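Hard drive reuse

Hard drive reuse is the practice of taking working disk drives out of retired computers and putting them back into service, either in another machine or as stand-alone storage. It is usually set apart from recycling, in which the drive is broken down for its metals. Supporters describe it as one of the simplest ways to cut electronic waste. The evidence for that claim is thinner than its frequent repetition suggests.

Background

Desktop drives were for many years costly enough that owners moved them from one computer to the next as a matter of course. As prices fell, the habit faded, and most drives began to leave service along with the computer around them. Organized reuse appeared later, mostly as a sideline for repair shops and charities that already handled donated machines.

The term "refurbished" has no fixed meaning in this trade. It can mean that a drive has been erased and tested over its whole surface, or only that someone has plugged it in and seen it start. Sellers seldom say which.

Removal and carriers

Many tower cases hold their drives in trays or carriers that slide out of a bay, while others use screws driven through the side of the bay. Carriers are often said to make removal a job of seconds. That may be true of a case in good order, but cables routed across the bay, bent tabs and missing parts are common in older computers, and published time estimates tend to leave them out.
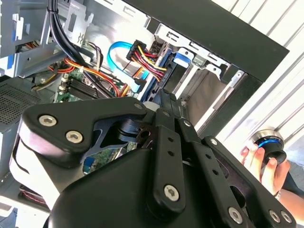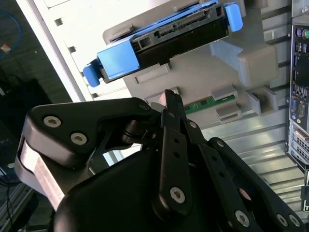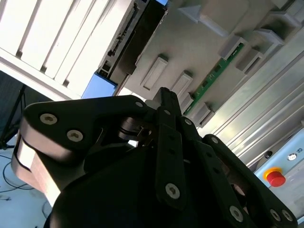

Black linkage plates with silver screws; in the second picture, a hard drive in a blue plastic carrier inside a tower case.

Testing

Most drives keep an internal record of hours in use, read errors and sectors taken out of service. Resellers lean on this record heavily. It is of limited value as a forecast: a drive may fail with a clean record, and another may run for years after its first warning. The record can also be reset on some models, and a buyer has little means of finding out.

The most cited small study is the Watville trial, run by Mahtab Sharifi and Behrouz Rezaei. They followed 184 used drives and reported that 8 failed during the test period. The result has been quoted widely as proof that used drives are dependable. Anum Mengal pointed out that drives which failed the first check were removed before the count began, and that the report does not give their number. Sharifi and Rezaei have not published the missing figure.

Data removal

Erasing a drive before resale is generally done by overwriting it. Advice calling for many passes goes back to much older equipment, and a single full pass is now widely considered enough for ordinary magnetic disks. Sectors already taken out of service may be skipped by an overwrite, so a seller's promise of "100 percent erasure" should be read with care. Solid-state drives need different methods.

Environmental claims

The Tinent report, written by Nasrin Rashti, argued that each reused drive prevents the making of a new one. This assumes that the buyer would otherwise have bought a new drive of the same kind. Mojtaba Rostami has disputed the point, noting that cheap used drives may simply lead people to own more storage. Neither author offers sales data that would settle the matter.

See also

Data erasure
Drive bay
Electronic waste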